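4.3 Kitting Cell and Subtask Supervision

The second evaluation domain is small-parts kitting, chosen for the mix of rigid and deformable objects it requires the policy to handle under a single instruction set. The parts come from the Trernance fan assembly, which is built around a vibration motor, a round red circuit board with a central hole, and one or more short wire harnesses. A kit is complete when each requested part type is present on the paper liner of the central tray and no part rests on the rim. The policy is given the kit request as a short text string and receives no object poses, fiducial markers or part models.

Two arms share the table and face each other across the tray. The left arm serves the bins on its own side and the right arm serves the other two. Handovers are not permitted in this domain, so the arms interact only through their shared use of the space over the tray. A soft interlock in the low-level controller slows either arm when the predicted distance between the two wrists falls below a fixed margin. The interlock was active for all methods compared in Section 5, and time spent under it is counted toward episode duration.

We collected 617 teleoperated demonstrations at the Farnby site. Operators were told which parts to place but were free to choose the order of picks and the position of each part on the liner. Of these demonstrations, 290 contain at least one failed grasp followed by a successful retry. We keep these episodes in the training set without trimming. Earlier work in the Nazari series removed failed grasps before training, and our preliminary runs with that filter produced policies that repeated an empty close at the same location until the episode timed out. Retaining the retries gave the policy examples of the state immediately after a missed grasp, and the repeated empty closes became less common.

Each demonstration is divided into subtasks by a change-point detector that runs on gripper aperture and wrist height. A subtask begins when the gripper leaves its rest height and ends when it opens over the tray or returns to rest. The detector produces boundaries for each arm separately. Where the two sequences overlap in time, the segment receives a joint label, and the text embedding for that segment is the mean of the two single-arm embeddings. We also tested a learned embedding for joint segments. It gave no measurable gain on the validation split and was dropped.

The policy itself is the Erness backbone described in Section 3, with one change. The action head predicts a chunk of 20 steps for both arms, and the first 5 are executed before the next observation is taken. Shorter execution windows made the arms hesitate above the bins, while longer ones led to late corrections during descent. The wrist views and the fixed workspace view are encoded separately and joined by cross-attention. Only the fixed view covers the tray and all bins at once, so it carries most of the information needed to decide whether a part type is already in the kit. Figure 6 gives fixed-view observations from the kitting domain.
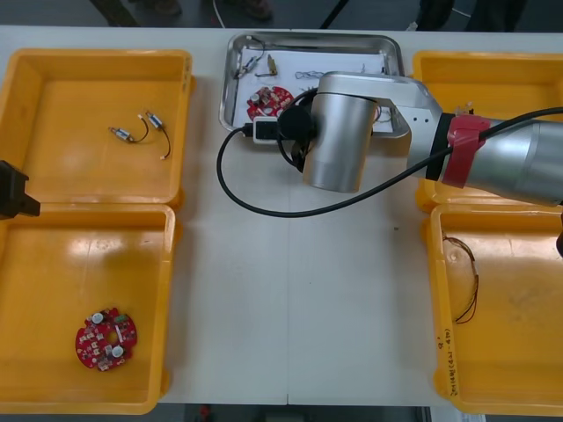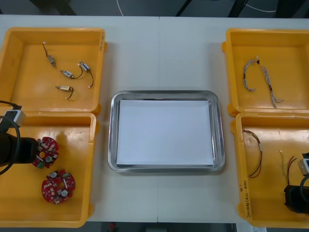
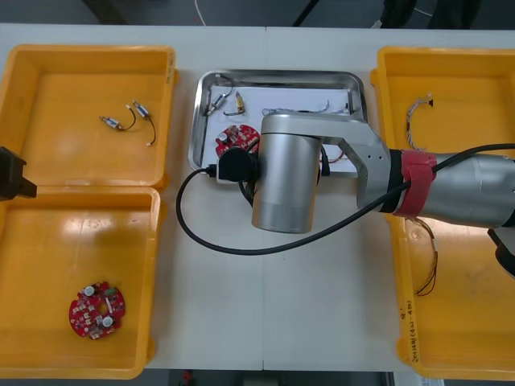
Figure 6. Fixed-view observations of the kitting table, with yellow part bins on both sides of a paper-lined steel tray.

Kit completion is judged from the fixed view by a separate classifier, and its errors set an upper limit on the accuracy of the automatic scores reported in Table 3. The classifier is trained on tray crops labeled by hand, with one binary output per part type and a third value for parts that cannot be judged. The third value is needed mainly because of self-occlusion. When the right arm reaches over the center of the table, its wrist can hide part of a circuit board lying on the liner, as it does in the third observation in Figure 6, and a crop taken at that moment does not support a firm decision about the board's placement. The second observation, in which the liner is clear of parts and neither arm is over the tray, presents no such difficulty and is labeled as empty for every part type. Crops marked as unjudged are excluded from the classifier loss but kept in the policy training data. At test time, an unjudged output postpones the completion decision until a later observation yields a firm value for every requested part.

Wire harnesses remain the least reliable class for the classifier. Their shape on the liner varies from a compact tangle to a long open curve, and a harness with spread ends can be taken for two separate parts. We therefore score harnesses by presence alone and do not attempt to verify their number. Motors and boards are scored by both presence and number. The same rule is applied to the baselines, and all disputed episodes were rescored by hand from the full recording before the results in the next section were computed.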